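4.2 Thin, Smooth Objects

Most of the failures in our chore set come from thin things. Pens, straws, chopsticks, the handle end of a paintbrush. A bowl forgives a bad approach, a rod doesn't. If the fingers close a little off to one side the rod rolls out, and if they close at a slant it swings as soon as the arm lifts. We kept these tasks in the set on purpose, as tidying a real desk or kitchen drawer is mostly this kind of work, and earlier versions of the Lidon benchmark leaned heavily on boxes and cups.

Training data was collected by teleoperation in April. Two operators (T. Thái and K. Ngô) drove the arm, H. Ninh checked the recordings. 3000 episodes recorded, 2341 kept after filtering. Episodes were dropped for lost frames, wrong task label, or an operator restarting halfway through. Failed grasps were NOT dropped as long as the operator recovered, and we think this matters more than we first gave it credit for (see Section 5).

The wrist camera is the main input for the last part of the approach. It sees the fingertips at all times, so the policy can correct against the object without a good estimate of where the arm is. It also has plain limits. Anything close to the lens blurs and can take up a large share of the view, leaving the policy with less of the table to go on. Figure 3 gives a typical view with a thin object in the grasp.

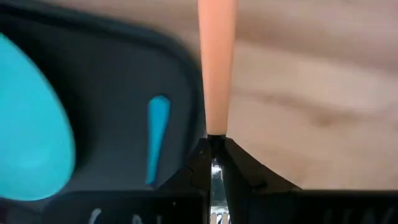

Figure 3. Wrist camera view. A peach-orange rod pinched at its lower end between the black fingertips; wood-grain surface behind. The large dark gray object with turquoise markings at left is close to the camera and heavily blurred.

Grasping at the end is the harder case. Little of the rod is between the fingers and all the rest sticks out, so a small slip at the tips becomes a large swing at the far end. Holding near the middle is steadier but bad for the next step when that step is dropping the rod into a cup or a stand. Our operators disagreed on this and the data shows both habits. We did not try to force one.

Color helps less than expected. A rod that stands out from the table is easy to find, but the policy still has to judge depth from one view, and a smooth matte surface gives it very little texture to work with. Adding the fixed overhead camera fixed some of teh early misses. It did nothing for slips after contact, where the arm itself is often in the way.

Can a machine do this chore yet? On our evidence, partly. The Stavimano policy will pick up a single rod from a clear table and place it, most times without help. With rods touching each other it stalls, opens, closes, stalls again. The Taluris baseline goes faster and drops more. Neither one notices reliably that it is holding nothing, and both will carry an empty gripper all the way to the cup and let go. A person tidying a desk never does that, and we dont have a good fix short of adding touch sensing at the tips, left for later work. Clutter results follow in Section 4.3.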